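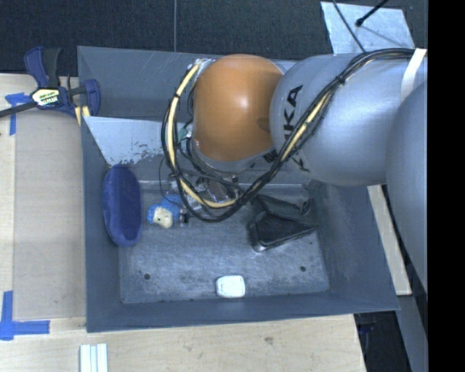 Open day at the Didmont workshop: your questions

I've been getting the same handful of emails since we put the date up, so I thought I'd answer them all in one go. If yours isn't covered, write to me and I'll add it.

When is it and do I need a ticket?

29 November 2021, doors at 10. It's free but you do need to book, as the room only holds 40 at a time and last year people were stood in the corridor. Book through the Didmont site, pick a morning or afternoon slot, and bring the email with you (on your phone is fine).

What will I get to see?

The arm picking things out of a bin, mostly! It's a KUKA, silver with an orange joint near the end, and it reaches down into a grey bin clamped to a table. We put in a few odds and ends, like a little figurine with a blue body or a small white block, and it has a go at getting hold of them. Each session runs for 40 minutes with time for questions after.

That sounds a bit dull. Is it?

I thought so too before I saw it the first time, and then I stayed for the whole afternoon. You find yourself willing it on. Small things lying flat are hard for it, and things near the walls are harder still, so there's a fair bit of groaning from the audience. My mum came in May and wanted to know if she could come back the next day.

Does it always work?

No. In our last run of practice picks it managed 78 out of a hundred, and we were pleased with that. You will see it miss. Please don't shout advice at it, or do, it makes no difference to the arm, but Tiago has to concentrate.

Who's Tiago?

Tiago Brandão, who wrote most of the picking software (we call it Sumemel, don't ask me why, it was named before I joined). He'll be running the demo and he's very happy to talk about it for as long as you'll let him. Catch him at the tea table if you want the long version.

Can I bring something for it to pick up?

Yes please, that was everybody's favourite bit last time. It needs to fit in your hand, weigh less than a tin of beans and not be alive, edible or precious. No glass. Hand it in at the desk when you arrive and we'll try to fit it into your session, though I can't promise we'll get through the lot.

Can children come?

Age 5 and up, with a grown-up. There's a line on the floor for the audience and they do have to stay behind it while the arm is moving, so if yours is a bolter, perhaps wait a year. It's not very loud, but there is a buzzer at the start of each run.

Can I take photos?

Of the arm and the bin, as many as you like. Ask before you photograph other visitors, and no flash please, it upsets the cameras.

What about the steps?

There are three at the front. The side door on the car park has a ramp and it'll be open all day, just ring the bell and I'll come and let you in.

Where do I park?

Our own car park is tiny. The Aquino garden centre next door is letting us use its overflow, which has 70 spaces, so go there first. The Tumar bus stops outside as well.

Will there be cake?

Yes. Two kinds so far.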